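Tovum wants 2000 small-parts examples by July

LINDSAY - Tovum has started collecting hand-guided examples for Putar, its learning system for sorting small parts. Two stations running so far, both at the Weringate site. Operators work with a gripper in each hand, and every run gets saved as one example. 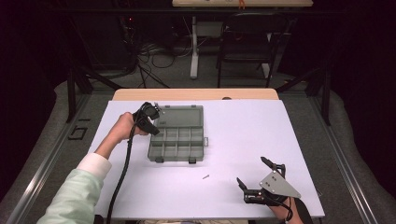 An operator at the table with the organizer box and a metal pin.

Target is 2000 runs. Roughly 21 an hour per station on a good morning, slower after lunch, the company said.

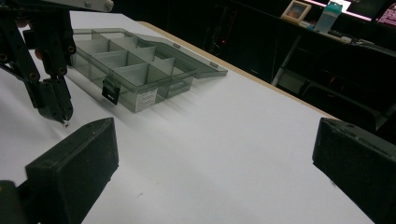 Putar trains on views from the grippers as well as the one from head height, and small items are the hard part. From the hand, the see-through dividers in the gray box overlap and one compartment blends into the next. Tovum says thats why it wants so many runs with clear plastic before it moves on to carboard trays. Bad runs are kept too, but tagged seperately. First test on a robot arm is planned for after the July count.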